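**Kilness is getting a bottle deposit in January, and yes, it includes your iced tea**

Well, it passed. I sat through the whole town meeting so you didn't have to, and starting in January almost every drink you buy in Kilness will cost you nine cents more at the register. You get the nine cents back when you return the empty. Soda, water, juice, bottled coffee, sports drinks and (the one people argued over for most of the evening) bottled tea.

I should say up front that I'm a tea drinker and I've got a bag of empties behind the back door the size of a sheep, so I'm not exactly neutral on this one.

The deposit covers plastic, glass and cans up to the big family sizes. The amount is the same for everything, so a little 16-ounce bottle carries the same nine cents as the giant one you buy for a cookout. A few people at the meeting thought that was silly and wanted a sliding scale. I kind of liked the idea until I pictured standing at a return counter behind somebody with a mixed bag, and then I went off it pretty fast.

Milk is out. So is anything in a carton or a pouch, and so is baby formula, wine and liquor. Beer is in. Cider is in too, after a very long back-and-forth over whether cider is closer to beer or to wine, during which I ate most of a sleeve of crackers.

**Why tea was such a big deal**

The first draft of the rule only talked about "carbonated beverages and water." That wording came over from some older proposal, and it left out a huge amount of what's on the shelf. Go stand in front of the cooler at Niven Market any afternoon and look at what's in there! Half of it is tea. Sweet tea, green tea, peach tea, the barley kind, the one with the lemon slice on the label that I can't stand. When the school kids come through at three o'clock that's what they walk out with.

So the draft got changed to "ready-to-drink beverages," and then the bottlers wrote in. Pruritz, which fills tea and juice out at the old cannery road, sent a letter that was read out loud. It was a polite letter. The short version is that they don't mind a deposit but they wanted more time on the labels, because they'd already had a big run printed without the deposit mark. They asked for a full year. They got until spring, and until then their old labels will be taken back like everything else as long as the receipt shows the deposit was paid.

Keep your receipts, in other words. I know. I'm going to lose every one of mine.

There was also a question from the floor about tea that's left in the bottle, and I thought it was a good one. Empties have to be *empty*. They don't have to be spotless, and nobody's going to hold them up to the light, but a quick rinse is what the town is asking for, and anything with liquid sloshing in it can be turned away. Caps can stay on or come off for now. The recycler takes both. I'd leave them on just for the sake of the car seats.
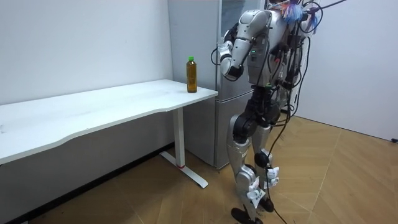
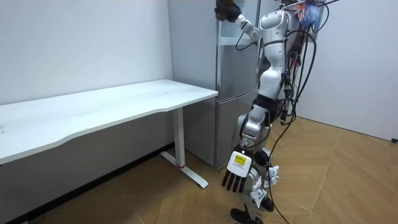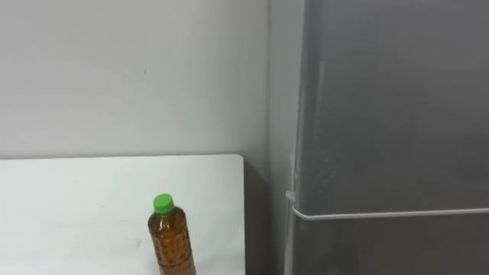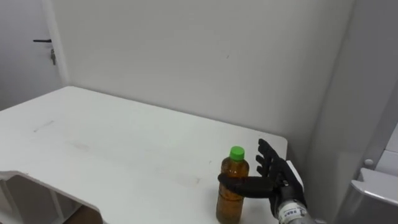
*From the top: the table next to the refrigerator, a robot at the refrigerator, the bottle with its green cap, and a black robotic hand by the bottle.*

**Where you take them**

There will be two kinds of return spots and I got them mixed up at first, so let me try to lay it out.

The first kind is a counter. Any store over a certain size has to take back empties during regular hours, and pay you in cash or knock it off your groceries, whichever you like. Niven Market is one. They're putting theirs by the side entrance where the propane cage is now, and the propane is moving around to the front. The counter will be open from 8 a.m. until 7 p.m., which lets out the late-shift folks, and somebody did bring that up. The store said it would look at the hours after the first couple of months.

The second kind is a bag drop. You sign up, you get a roll of tags, you stick a tag on a full bag and leave it at the transfer station, and the money shows up in an account. A company called Zilico won the contract to run that side of things. They do the same in a few other towns up the valley and they brought a sample bag to pass around, which was a nice thick bag, I'll give them that. The limit is 300 containers per household per month through the bag drop. There's no monthly limit at the counters, though a store can stop you if you come in with a truckload and there's a line.

Small shops don't have to take anything back. They *can*, and if they do they have to post a sign. The bakery says it will take back whatever it sells. The gas station hasn't decided. I asked at the bait shop and got a shrug and a discount on coffee, so I don't know what to tell you there.

**What it'll do to your grocery bill**

If you return everything, nothing, apart from the hassle. If you return nothing, it adds up quicker than I figured. I buy a bottle of tea pretty much every day on my way in and I'd been telling myself nine cents was pocket lint. Then I did the math for a year on the back of the agenda and I turned the agenda over so I wouldn't have to look at it.

Families who buy by the case are going to feel it at the register first, and that came up more than once. A parent behind me said her grocery budget is counted out before she leaves the house and the deposit comes out of *this* week's money even if it comes back next week. I thought that was the best point anyone made all night. The town's answer is that food assistance cards will cover the deposit at checkout, same as the drink. What you get back at the counter is yours in cash. That seemed to settle the room a little.

Deposits that never get claimed go into a fund for the river path and for the litter barrels downtown, which everybody agrees are a disgrace. I was hoping for a dog park. Maybe next time!

**The litter part**

This all started with the river cleanup last spring, if you remember. I was there, in borrowed waders that leaked. We pulled more than 500 bottles out of the stretch between the footbridge and the boat ramp, and that was one morning's work, with the water still high. They were laid out on tarps in the parking lot afterward and people drove past slowly to look. Plenty were crushed or so faded you couldn't tell what had been in them. The ones you could tell were water and tea, mostly, with a sad little pile of cough syrup off to one side.

I think that parking lot did more than any of the speeches. Folks who'd been against a deposit for years walked up and down along those tarps and went kind of quiet. One of the loudest voices against it in the old days stood up at this meeting and said he'd changed his mind, then sat down again before anyone could clap.

Not everyone's on board. The owner of one of the smaller stores told the room she thinks people will just drive over the town line for their cases, and she may be right. Some will. There was a suggestion to start later and go in together with our neighbors, but the neighbors have been "studying it" for as long as I've lived here, and the room groaned when that was read out. The vote was closer than I expected and I won't pretend the side that lost went home happy.

**A few odds and ends I wrote down**

- Bottles bought before January don't carry a deposit and won't earn one. My bag behind the back door is worth nothing. I'm trying to be an adult about it.
- Vending machines are included. The one at the rec center will go up in price and the return bin will be right beside it, with the money going to the swim team unless you carry your empty to a counter yourself.
- Restaurants that serve you a bottle at the table keep the bottle and the deposit. If you take it with you, you pay.
- Crushed cans are fine at the bag drop. The counters want to be able to read the label, so go easy on them.
- Broken glass goes in the regular glass barrel, please, and not in the bag. The sorting crew asked for this one specifically.
- Scouts, school bands and so on can register to collect. They get their own tags and a higher limit, and the form is at the town office next to the dog licenses.

Sign-up for the bag drop opens at the town office and the library a few weeks before the start date. You need something with your address on it. There will be an evening session too, for people who work days, and they'll have the sample bag there again along with a printed list of what's in and what's out. I've asked for a copy of that list to run here once it's final, because the cider line was still in pencil when I left.

If you run a small shop and you've decided whether you'll take returns, drop me a line and I'll add you to the list. Same goes if you've got a question I didn't cover. The town office is answering the phone on this until 4 p.m. most days and they were very patient with me, even when I called back about the caps.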